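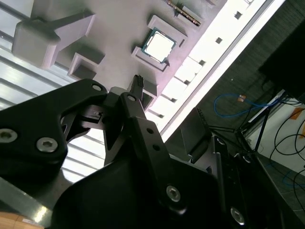

August, late evening – the old computer, and other things I ought to let go of

I have been putting off writing because the days have been so full, and now it is nearly eleven and I am sitting at the kitchen table with the window open and a cup of tea that I forgot about an hour ago. So let me start with the garden and see where I get to.

The tomatoes came in all at once. Last year I complained in these pages that I got hardly any, and this year I have bowls of them on every flat surface, and I gave a bag to the couple downstairs, who gave me back a jar of pickled peppers, so I am no better off for space. I walked down to Güneş in the morning for bread and white cheese, and they had the flat loaves with the black seeds that I like so much. I ate a third of one on the way home, tearing bits off inside the paper bag like a child. I may as well admit it.

The rest of the day went to the spare room. I promised myself I would have it clear by the end of the month, and I have been at it for 4 afternoons now and can finally see the rug. The big question is the old computer. I bought it when I lived on Vikent Street, with the first decent money I ever earned – 924 dollars, which felt like a fortune, and I kept the receipt folded in the lid of the box all these years. I wrote my whole thesis on it. I wrote letters home on it, too, and I played that silly card game until two in the morning when I should have been sleeping.

It hasn't turned on since the spring. The man at the Jaker repair counter was very kind and said he could look at it for 115 dollars, and that he couldn't promise anything, and that for 700 I could have a new one that would run circles around it. I thanked him and carried it home on the bus on my lap. I'm sure he thinks I'm a fool, and maybe I am, but I wasn't ready.

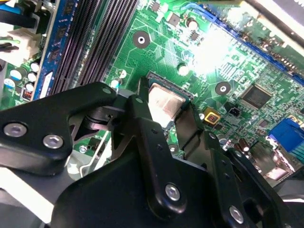 Motherboard, with the processor socket near the middle.

Anyway, what I really want is the pictures and letters, and I am told those can be copied off even if the rest is past saving. I'll ask about that next time. Once I have them I think I can say goodbye to the thing itself without making a fuss.

Under the box I found the blue tablecloth from my grandmother's house, which I was certain I had lost in the move. It has the same gravy stain in the corner. I washed it and hung it on the balcony, and it dried in no time in this heat, and I have it on the table under my elbows right now – a little short at one end, but so nice to see again. I remember lying underneath it during the long holiday dinners, looking at everybody's shoes.

Tomorrow I want to get up early and walk to the Tritulard market before it gets too hot. I need onions, string, jar lids if they have the wide ones, and a birthday card. Then sauce, I suppose, all afternoon. The radio says there may be rain at last, and I left the watering can out by the steps in case it's true.

Must remember to call about the gutter.

All pages and pictures copyright the diary's author | Write to me | Back to top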